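Desk pot: square or round?

Flamell
Square ceramic cup, cream, speckled inside the rim. I want it as the only pot on the desk. Contents: ballpoint, highlighter, glue stick. Any objections?

Patwary
Square is fine, pens settle in the corners. Glue stick should go in a drawer. It is too short and you end up fishing for it.

Holton
Disagree. Mine has stood cap up in a mug since November – no trouble. The highlighter is the one to watch. Store it flat.

Patwary
Flat is for long storage. In daily use it makes no difference.

Holton
It did with mine. Streaky after 30 pages.

Flamell
So pen and glue in the cup, highlighter lying beside it. I'll try that and sort them again at 11.
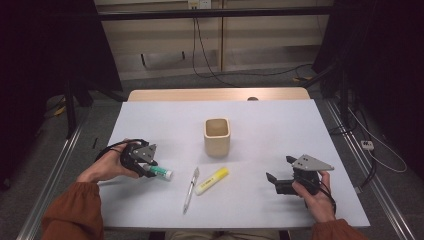

Also considering a felt pad under the cup, as unglazed bases scratch soft wood.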